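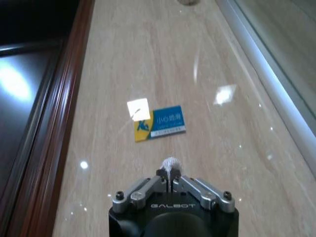

*Slippery-floor sign on the marble counter, Plarnmont showroom.*

Indum opened its Plarnmont building to trade visitors on Sunday. The ground floor is given over to counters, floor coverings and small signage. Entry was by badge, and the route took around 60 minutes.

The sign above is a small rectangular plate, blue with a yellow section at the left carrying the usual falling-figure pictogram. The text reads 小心地滑, "caution, slippery floor." It lay flat on polished beige marble with darker veining. Glare is considerable on both surfaces, and a patch of it washes out part of the yellow. For a wet area I would ask for a matte face.

The catalog lists 494 sign types in 2 grades, indoor and outdoor. Fixing methods were not covered on the tour. Pacheco, which handles orders outside the region, had a desk by the exit and gave out price sheets.

The stone hall closes at noon. Parking is on the Pralau side; the front lot is for deliveries.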